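4.2 Storage of shared hand tools

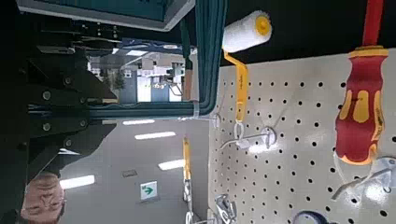 Open storage was treated in this study as a separate condition from drawers and lidded bins. On a pegboard a tool keeps one position, it is visible from the working area, and its absence leaves a gap. Earlier work on shared workrooms has mostly looked at how quickly a tool is found. We were more interested in how it is put back, which the participants in Lemville described as the harder part of the job.

The board in Figure 3 is white, with small black holes in rows, and the tools hang on metal hooks. A red-handled screwdriver and a paint roller with a yellow frame are among them. The two make different demands on a hook. A screwdriver is compact and can hang close to its neighbors. A roller has a bent frame and a wide cover, so the space it needs is much larger than the space its handle suggests. In the figure the roller hangs by a white loop at the end of the handle, with its cover past the edge of the board.

Figure 3. Hand tools on a pegboard, including a screwdriver and a paint roller.

Loops came up often in the interviews. Participants at the Tsoukalas site preferred them to bare holes in the handle, saying that a loop could be caught on a hook without looking closely. Others disliked them for small tools, which swing when a neighboring tool is lifted off. Both groups agreed that a loop must be wide enough to go over the hook in one movement. When it was not, tools were left on the nearest flat surface.

We logged 2798 returns over the study period. A return was coded as misplaced if the tool was put on any hook other than its assigned one, and as abandoned if it was left off the board altogether. Of the total, 332 were misplaced or abandoned, or almost 12 percent. Rollers and other long tools were overrepresented in this group. The coding was done by 2 raters, who settled disagreements by discussion.

Spacing was changed once, in April, after 7 participants reported that long tools blocked the hooks next to them. The long tools were moved toward the edges of the board and the short ones toward the middle. We did not change the hooks themselves, and the effect of hook shape is left out of the analysis below. Labels were also left as they were, with the tool name printed on a card kept at the sign-out desk.

Related articles
Chrysoula Pappas: Returning what we borrow: notes from the Kirano workroom
Drawer depth and search time in small repair shops
The Adside tool library after its first year
Color marking of shared equipment: a short review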